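Home Articles Issues About Submit

3.2 Planning the purchase in simulation

I'll admit I went into this wanting to buy two arms straight away. Our budget had a line for them, Kadano had sent a quote, and I was keen! Glykeria Lambrakis talked me into simulating the drawer tasks first -- same counter, same clutter, no invoice -- and we ran 514 trials before ordering so much as a bolt. What we mostly wanted to know was which gripper to pay for, and whether the spare set (a pricey bit of kit) belonged in year one or could wait till October.
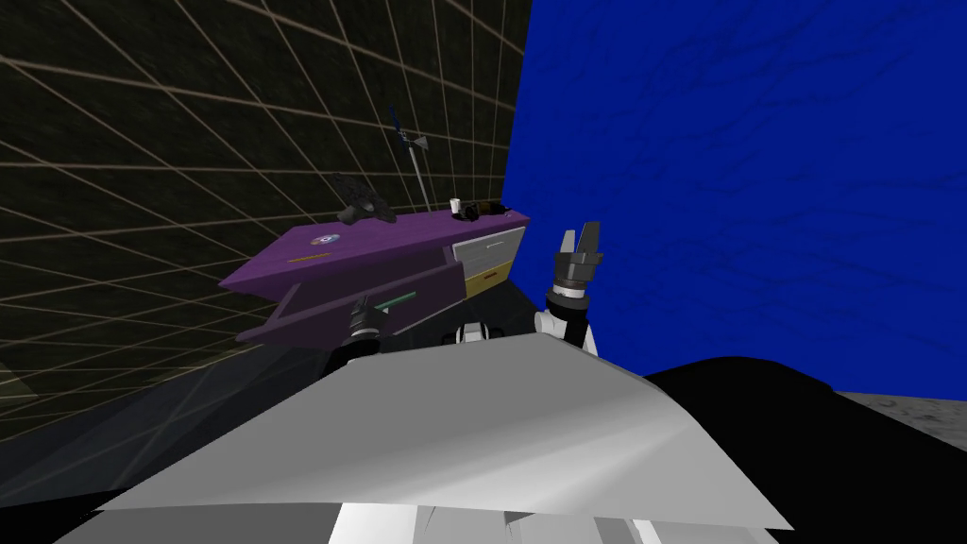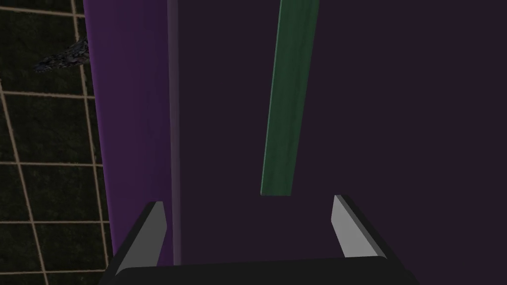
Figure 3. Simulated drawer task, with a green object and open two-fingered grippers.

Loïc Lebrun argued at our planning meeting that a simulator flatters the cheaper gripper, and that we should set aside money for replacement finger pads whatever the trials told us. I came round to his view, so pads now have their own budget line, separate from servicing.

Comments

Inès Courtois: Did the Kadano quote include freight? Ours didn't, and it hurt.

Gwenaël Millet: Good to see pads budgeted separately. We lumped ours in with servicing and ran short.

© 2021 Wuklow Papers | Contact the editors | Back to top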